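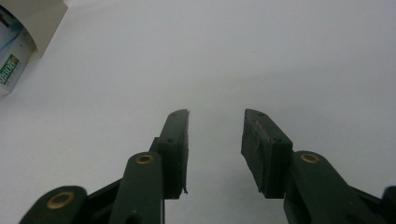 *Green gripper fingers, open*

# Trevstead FC – trials and squad FAQ

Updated January 2023. Quick answers, more when we get time.

**Are open trials still on?**
Yes. Two sessions at the Pilldale ground, forwards and midfielders first, defenders and keepers after. Bring shin guards and both kinds of cleats, the pitch is hard at one end and soft at teh other.

**Who picks?**
Head coach Imtiaz Kanagaratnam. His call, final. Please don't message the players asking for a word.

**How many spots?**
12 trialists per session. Maybe one contract out of it, maybe none. We'd rather say so now.

**I'm signed with another club. Can I come?**
Only with a letter from them. No letter, no trial – we got burned on this in October.

**Age limit?**
17 and up. Under that, email the youth side, they run there own thing.

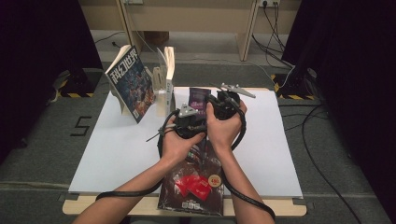
**Do I get paid for travel?**
No. Sorry. Parking is free behind the Raseck stand and the 94 bus stops outside.

**Is the Minami loan deal done?**
Not yet. Paperwork is with the league. Same answer if you ask again tomorrow.

**Can fans watch the trials?**
Closed, both sessions. Home games are open as ever – gate 437 last time out, more of that please.

**When do I hear back?**
Within 13 days, by email, yes or no. Check your spam folder.

**Something not covered?**
Club office, weekday mornings. Leave a message if it rings out.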